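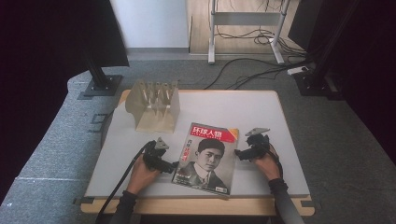 Slide 1 - the Varkow hand-held pair on a magazine job

Search talks Go

Okay, so I've been trying out the Varkow kit and I want to show you the work it's for! You hold one gripper in each hand, the cables run off the table, and you just get on with it. Say the price out loud here - 200 a month for the pair, setup included.

Magazines are my favorite test (glossy, floppy, a pain to hold). Ask the room who'd pick one up with two blunt fingers. Then click to the close view, with a finger on each side of the cover and the glare right across the face.

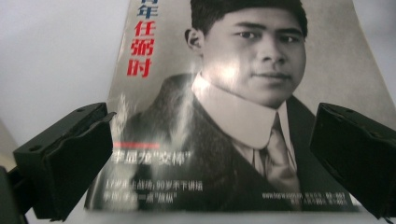 Slide 3 - What I'd change

Longer cables, please. And a better manual - I read all 60 pages and still had to write to Pestance support. Would I renew? Yes!

Comments

Does it come with the Trasar software?

We did 18 sessions on ours, wrists were sore.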